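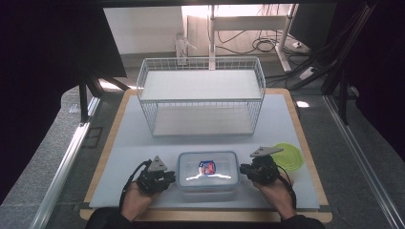
白色网篮与带盖透明食品盒

Zetano 海岸步道自助徒步组合
住宿、行李转运与路线资料

产品类别:自助徒步旅行
产品名称:Zetano 海岸步道自助徒步组合
提供单位:Feluvness 旅行服务公司步道业务部
起点:Barrera 港
终点:Zetano 镇
行程长度:六晚七日(另有四晚五日的短线)
开行季节:四月上旬至十月下旬
适用版本:本页内容自2022年7月9日起适用,此前印制的纸质手册与本页不一致的,以本页为准

产品概述

Zetano 海岸步道自助徒步组合面向希望按自己的节奏行走、同时不愿背负全部行李的旅客。旅客每日携带当日所需物品,由前一晚住宿点步行至下一晚住宿点,其余行李由本公司委托的车辆在白天送达。全程不设领队,不编团,同一日出发的旅客之间没有同行义务。

本组合包括预订好的住宿及早餐、每日一次的行李转运、一套路线资料、Condex 行李标签及查询服务、步道沿线的电话支援。午餐、晚餐、饮料、往返起终点的长途交通、个人保险以及各类额外活动的费用不在其列。部分住宿点可代备午餐,须由旅客在前一晚直接向店家提出并当场付款。

步道自 Barrera 港向北,先沿海堤与牧草地行进,第三日起转入岬角之间的高地,最后两日回到海平面附近,穿过盐沼和一片松林后到达 Zetano 镇。路面以土路和碎石路为主,岬角段有较长的石阶。途中最高点海拔1000米,出现在第四日午后,当日为全程爬升最多的一日。有规律步行习惯的成年人一般能够完成,但步道不适合轮椅和婴儿推车通行。

逐日行程

第一日,抵达 Barrera 港。旅客自行前往住宿点办理入住,下午三时起可领取房间钥匙。资料袋由店家前台转交,内有路线手册、地图、行李标签和一张紧急联络卡。当日不安排步行,有余力的旅客可沿防波堤走到旧灯塔再折返。港区的超市傍晚关门较早,次日午餐宜在入住后即行采购。

第二日,Barrera 港至盐仓村。路线平缓,出港后一路沿海堤行进,路标清晰。中段经过两处牧场,闸门须随手关好。盐仓村只有一条主街,住宿点位于教堂背后,晚餐可在住宿点或对面的小餐馆用,餐馆每周有一日歇业,路线手册附页载有当季的歇业安排。

第三日,盐仓村至上湾。上午仍沿海岸,过石桥后离开海堤,转入坡地。石桥以后直到上湾没有商店,也没有可靠的饮水点,饮水须在盐仓村备足。下坡进入上湾前有一段路与车道并行,应靠左侧行走。

第四日,上湾至高岬。全程最长的爬升集中在这一日。建议早餐后即出发,在午后起风之前通过山脊。遇大雾或大风警报,可改走手册所载的内侧路线,内侧路线较长,但不经过山脊,沿途有一处茶室。高岬住宿点房间较少,旺季时部分旅客会安排在下方的农舍,由店家派车接送,车费已包含在组合内。

第五日,高岬至磨坊谷。以下坡为主,膝部不适者应携带登山杖。谷底的踏石渡口在大雨后可能漫水,上游有木桥可绕行,绕行处已立标牌。磨坊谷住宿点设有烘干室,住客可使用到夜间十时。

第六日,磨坊谷至盐沼客栈。路程短,午后即可到达。盐沼为鸟类繁殖地,四月至七月间部分支线封闭,主线照常开放。携犬旅客在此段须全程使用牵引绳。

第七日,盐沼客栈至 Zetano 镇。穿过松林后抵达终点。本日行李送至 Zetano 镇汽车站旁的行李寄存处,不再送至住宿点。需要在镇上加住一晚的旅客,请在预订时一并提出,行李即可改送加住的旅馆。

短线行程

四晚五日的短线自上湾出发,至 Zetano 镇结束,省去前段海堤。旅客须自行乐区间班车或出租车抵达上湾。短线不减少岬角段的爬升,体力上并不比全线轻松,预订前请充分考虑。

住宿标准

沿线住宿点均为当地小型旅馆、客栈和农舍,由本公司每季开行前派人查看。房间原则上带独立卫浴,高岬住宿点例外,该处部分房间需共用浴室。各住宿点的房型、床型和装修年代差别较大,本公司不对同一行程中各晚房间的一致性作出承诺。

单人预订须支付单人房差价。三人同行可申请在双人房内加床,上湾和盐沼客栈不能加床,届时将另行安排一间单人房,差价按实际房型计算。家庭旅客如需相邻房间,请在预订表备注栏注明,本公司转达店家,由店家视当日情况安排。

早餐供应时间通常为七时半至九时。有食物过敏或宗教饮食要求的旅客,应在预订时以书面形式说明。本公司会将书面说明原文转给各住宿点,并在出发前取得店家的确认;口头补充的要求可能无法传达到每一处厨房,敬请谅解。

行李转运服务

每位旅客可交运一件行李,规格以普通中型行李箱或同等大小的旅行包为限。行李须能由一人提起并搬上楼梯,沿线多数住宿点没有电梯。超规或额外的行李可以交运,但须在预订时登记并另行付费,当日临时提出的,司机有权拒收。

每日早九时前,行李应已贴好或挂好 Condex 标签,放置在住宿点指定位置。司机取件后不再折返。送达时间为当日下午四时以前,步行较快的旅客可能先于行李到达,请将换洗衣物和个人药品的当日用量随身携带。

以下物品不得放入交运行李:现金、证件、首饰、处方药的全部存量、笔记本电脑及其他贵重电子产品、易燃气体、活体动物以及需要冷藏的食品。交运行李中出现上述物品并造成损失的,本公司不承担赔偿责任。

交运行李因转运原因遗失或严重损坏,经核实后,每件最多赔偿2000元。箱体表面划痕、轮子正常磨损和拉杆松动不在赔偿范围内。旅客应在发现损坏的当日通知住宿点前台,并在离开该住宿点之前填写情况登记表。离店后方才提出的,因经手环节增多,核实所需时间会相应延长。
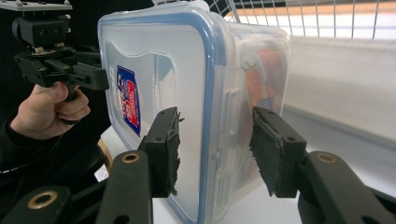

随身物品的准备,是预订旅客来函询问最多的事项。每日步行途中能够补给的地方有限,路线手册所列的基本物品包括饮水、午餐、防雨外套、保暖层、帽子、地图、充足电量的手机、少量现金、个人药品和简单的创伤敷料。午餐和零散药品不宜直接塞入背包侧袋,可用图中这类带蓝色密封圈和卡扣的透明长方形盒子收纳,盒盖上贴一张标签,写明姓名和住宿点名称。与同行者的物品混放时,标签文字宜写大一些,斜贴在弧面上的小字在昏暗的走廊里很难辨认。玻璃容器较重且易碎,不建议携带。饮水则以两只容量相近的软水瓶分装,左右放置,背负时较为平衡。

当日背包的容量以能够装下上述物品、且仍留有余地收纳脱下的外套为宜。背包须有腰带。防雨罩在岬角段的大风中容易脱落,应另备内袋。登山鞋须在出发前穿着行走过相当时日,新鞋上路是中途退出的常见原因。袜子的数量宁多勿少,磨坊谷的烘干室是全程唯一可供旅客自行使用的一处。

雨天使用的裤装、绑腿和备用鞋可以放入交运行李。登山杖折叠后如能完全装入箱内,亦可交运;外挂在箱体上的登山杖不予接收。

Condex 标签与查询

资料袋中的 Condex 标签分为行程标签和备用标签。行程标签挂在箱体提手上,自第一日使用至行程结束,途中不必更换。标签上印有旅客姓氏、预订编号和逐日住宿点代码,不印电话号码和家庭住址。司机在取件和送达时各登记一次,登记后旅客可通过资料袋所附的查询页面查看行李当前状态。

查询页面显示的状态分为“待取件”“运送中”“已送达”和“待核实”。显示“待核实”时,通常表示标签破损或住宿点代码与当日行程不符,调度员会主动联系旅客,旅客不必自行前往寻找。查询页面不提供车辆实时位置。岬角段手机信号较弱,页面更新可能延迟,以住宿点前台所见为准。

标签遗失或破损的,可使用备用标签,并将预订编号手写在空白处。备用标签也已用完的,请向住宿点前台索取空白标签。标签应朝外悬挂,不要夹在行李带下面。旅客原有的航空公司托运条请在第一日全部除去,残留的旧条码会干扰登记。

价格与付款

全线六晚七日,双人同住,每位1040元。价格包含本页“产品概述”所列各项,已含税。短线价格、单人房差价、加住费用及额外行李费用见预订表,随季节略有调整,以预订确认书所载金额为准。

提交预订时,每位须支付订金200元,订金计入总价。余款应在出发日前第三十日付清。距出发不足三十日提交的预订,须一次付清全部款项。逾期未付余款的,本公司会发出一次书面提醒,提醒发出后第五日仍未到账,视为旅客取消。

付款可采用银行转账或银行卡。转账手续费由汇款方承担。同行多人由一人统一付款的,确认书寄给付款人,其余人员的姓名须逐一列明,以便印制行李标签。姓名拼写请与证件一致,标签付印以后更改姓名的,须重新邮寄资料袋。

十二岁以下儿童与两名成人同住一室的,住宿费用按儿童价计算,儿童的行李转运不另收费。儿童参加第四日行程,须由监护人自行判断其体力。监护人认为不宜步行的,可事先预订上湾至高岬之间的乘车服务,成人亦可陪同乘坐。

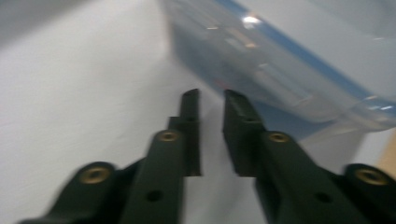 Gumaro Huerta 来函认为,第四日的乘车服务应当允许当日早晨再作决定,天气在前一晚往往看不出来,提前预订对带孩子的家庭不够方便。步道业务部就此与承运方协商,自本季起,旅客可在当日早八时以前致电调度台申请乘车,车上有空位即予安排,费用与事先预订相同。七月和八月车位较为紧张,仍建议提前登记。Huerta 在同一封信中还希望路线手册标明沿途可以避雨的地点,新版手册已在地图背面增列,包括茶室、两处石棚和盐仓村外的候车亭。

路线资料

资料袋中的路线手册采用防水纸印刷,逐日分页,可单独取出放入衣袋。每页正面为文字说明,背面为当日地图。文字说明以路口、闸门、桥梁等固定地物为依据,不以店铺招牌为依据。地图比例尺按日有所不同,换页时请留意图边标注。

手册之外另提供电子路线文件,可导入常见的步行导航软件。电子文件供参考使用,因山体遮挡造成的定位偏差在岬角段较为明显,路口判断应以现场路标和手册文字为准。步道管理方临时改道的,现场标牌优先于本公司的一切资料。

手册由 Cuiping Shao 编写,Miłosz Ziółkowski 负责每年春季的实地复核。旅客在途中发现路标缺失、闸门损坏或文字与现场不符的,可填写手册末页的反馈单,交给任一住宿点前台。反馈单无须署名。

手册现有中文、英文和西班牙文版本。预订表默认寄送中文版,需要其他文字版本的,请在备注栏注明份数。每间客房配发一套,额外索取按成本收费。

出发日期与预订方式

开行季节内每日均可出发,四月第一周和十月最后一周除外,该两周内仅在预订表列明的日期开行。五月至七月为花期,住宿较紧,建议提前三个月预订。九月风力较稳,岬角段视野较好,房源也相对充裕。

预订流程如下:旅客填写预订表并提交;步道业务部在三个工作日内向各住宿点询房;询房完成后发出报价单;旅客支付订金;本公司发出预订确认书。订金到账以前,房间不予保留。某一晚没有空房时,报价单会列出替代方案,包括前后调整出发日期、改住邻近村落并派车接送,或改走短线。

资料袋统一寄至第一晚住宿点,由前台保管。希望提前阅读手册的旅客,可要求寄至家庭住址,邮费另计。寄往海外地址的邮件可能延误,本公司不建议在出发前两周内提出此类要求。

变更与取消

出发日前第三十日以前提出变更的,每次预订可免费变更一次日期,前提是各住宿点均能改期。第二次及以后的变更,按次收取手续费。出发前三十日以内提出变更的,视同取消后重新预订。

旅客取消的,已付订金不予退还,余款按以下标准处理:出发日前第三十日以前取消,尚未支付的余款不再收取,已经支付的全额退还;出发前二十九日至十五日取消,退还余款的一半;出发前十四日以内取消,余款不予退还。取消应以书面形式提出,以本公司收到之日为准。

行程开始后中途退出的,未使用的住宿和转运费用原则上不退。因伤病退出并能够提供当地诊所证明的,本公司可协助旅客向其保险公司申请理赔,并出具所需的行程证明。投保由旅客自行办理,保险范围应包括医疗、救援和行程取消。

本公司取消行程的,退还旅客已付的全部款项。步道因火险、塌方或主管部门命令全线关闭时,旅客可选择改期或全额退款。仅部分路段关闭而有替代路线的,行程照常进行,接驳车费由本公司承担。

携犬旅客

沿线接受犬只的住宿点有限,全线中高岬和盐沼客栈不接受犬只入住,携犬旅客在这两晚会安排在邻近的住处,并以车辆接送。每次预订限携带一只犬,须在预订时登记品种和体重。住宿点可能另收清洁费,由旅客离店时当面支付。

牧草地放牧季节,犬只在闸门之间须使用牵引绳。犬粮可随行李交运,包装应密封。犬笼按额外行李处理。

安全事项

步道全程为公共通道,行走风险由旅客自行承担。本公司提供的是预订、转运和资料服务,没有随行人员,也不对沿途天气作出预报。旅客应在每日出发前查看当地气象台发布的预报,并将预计到达时间告知住宿点前台。当晚七时仍未到达且无法联系的,店家将通知调度台,由调度台按应急程序处理。

岬角段的石阶在雨后湿滑,外侧没有护栏的地方应靠内侧行走。悬崖边缘的草皮下方可能已被掏空,不得越过警示桩拍照。涨潮时海滩支线会被淹没,潮汐时刻表印在手册封底,时间已按夏令时换算。

遇到紧急情况,应先拨打当地急救电话,再拨打紧急联络卡上的调度台电话。手机没有信号时,可沿路线返回上一处有人居住的地点。每两处住宿点之间的中段设有编号路桩,报告位置时读出路桩编号即可。
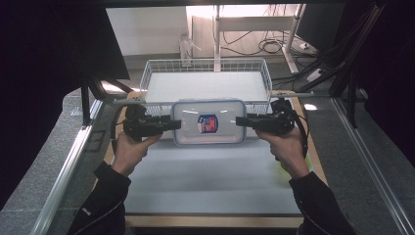

团体与机构预订

八人及以上同日出发的,按团体办理。团体须指定一名联系人,负责汇总名单、饮食要求和付款。沿线住宿点规模较小,团体可能分住两处或三处,行李按住宿点分别送达,标签代码也随之不同,请联系人在第一日核对每件行李的标签。

学校、徒步协会和企业团体可申请专用资料袋,内附按分组编排的名单和房间安排。未成年人团体须由派出单位配备足够的随行成年人,比例按派出单位所在地的规定执行。本公司不提供随队照管。

团体报价单独出具,不适用本页所列的每位价格。团体联系事务由 Guadalupe Pacheco 办理,来函请注明预计人数、可接受的出发日期范围以及是否接受分住。旺季团体询房所需时间较长,一般在十个工作日内答复。

另行选购的服务

起点接站:自 Barrera 火车站至第一晚住宿点,按车计费,每车可乘四人。

车辆停放:自驾旅客可将车辆停放在 Barrera 港停车场,行程结束后乘返程班车取车。停车场为露天场地,不设专人看守,车内请勿留存贵重物品。返程班车每日下午一班,冬令时开始后停开。

额外住宿:起点、终点以及上湾和磨坊谷可加住。加住当日行李不移动,旅客可按手册附录中的环线短途步行。上湾环线经过旧矿道和观鸟小屋,半日可以走完。

额外行李:须在预订时登记。自行车、冲浪板、帐篷包以及其他长形物品不予承运。

登山杖租借:第一日领取,最后一日交还至 Zetano 镇行李寄存处。租借以对为单位,损坏按折旧后的价格赔偿。

常见事项说明

关于行走方向。本组合只提供由南向北的方向。沿线盛行风多来自西南,由南向北行走时背风时间较长,转运车辆的排班也按此方向编制。要求反向行走的旅客,可仅预订住宿,行李自行安排。

关于体力要求。建议旅客在出发前三个月内,至少完成过连续两日、每日五小时以上的步行。平日以城市道路步行为主的,应增加坡地练习。全程每日净行走时间为四至七小时,不含休息和用餐。

关于单独行走。单独旅客可以预订。单独旅客须在每晚入住时于前台登记簿签名,并在登记表上留下一名不同行的联系人。

关于饮水。除石桥至上湾一段外,各日中段均有一处可取水的地点,手册地图以水滴符号标示。溪水流经牧场,未经处理不得饮用。

关于手机信号。村镇内信号良好,岬角段和谷底时有时无。建议在前一晚下载离线地图,并携带移动电源。移动电源应随身携带,不得放入交运行李。

关于货币。各住宿点均可刷卡,茶室和盐仓村小餐馆只收现金。步道沿线仅 Barrera 港和 Zetano 镇设有取款机,磨坊谷邮局可代办取款,但营业时间较短。

关于洗衣。上湾和盐沼客栈可代洗衣物,傍晚交件,次日早餐前取回,费用直接付给店家。店家人手不足时可能暂停此项服务。

关于行李晚到。下午四时以后行李仍未送达的,请先查看查询页面,再向前台询问。前台可直接与司机联络。因道路封闭造成晚到的,本公司会通知住宿点提供基本洗漱用品。

关于厨房使用。各住宿点不向住客开放厨房。需要冷藏药品的旅客应提前告知,前台可代为存放在冰箱内,药品须用密封容器盛装并写明姓名,离店时由旅客自行取回。

关于早出发。需要在七时半以前离店的旅客,可在前一晚请店家准备冷早餐。早出发不影响行李转运,行李放置在指定位置即可。

意见与投诉

行程中的问题应首先向所在住宿点或调度台提出,多数事项可以当日解决。行程结束后仍有异议的,请在二十八日内以书面形式寄送步道业务部,附预订编号、事项发生日期和相关单据。步道业务部在收到来函后五个工作日内回复收悉,二十个工作日内给予书面答复。

对答复不满意的,可要求复核。复核由 Hermenegildo Hinojosa 主持,原经办人员不参与。复核期间,旅客依法享有的其他权利不受影响。

个人信息

预订所需的姓名、联系方式、饮食要求和健康说明,仅用于本次行程的安排。住宿点只能看到入住当晚所需的内容,司机只能看到姓氏、预订编号和住宿点代码。行程结束后,健康说明在三个月内销毁,付款记录按财务规定保存。旅客可随时书面要求查阅或更正本人信息。

预订与咨询

预订表可在各营业网点领取,也可来函索取。来函请寄 Feluvness 旅行服务公司步道业务部,信封左下角注明“Zetano 组合”。咨询电话印于预订表首页,工作日上午九时至下午五时接听,开行季节内调度台电话每日早七时至晚九时有人值守。

索取材料时请注明所需文本:
一、预订表及住宿点一览
二、短线行程说明
三、团体预订须知
四、携犬旅客登记表
五、行李情况登记表(样张)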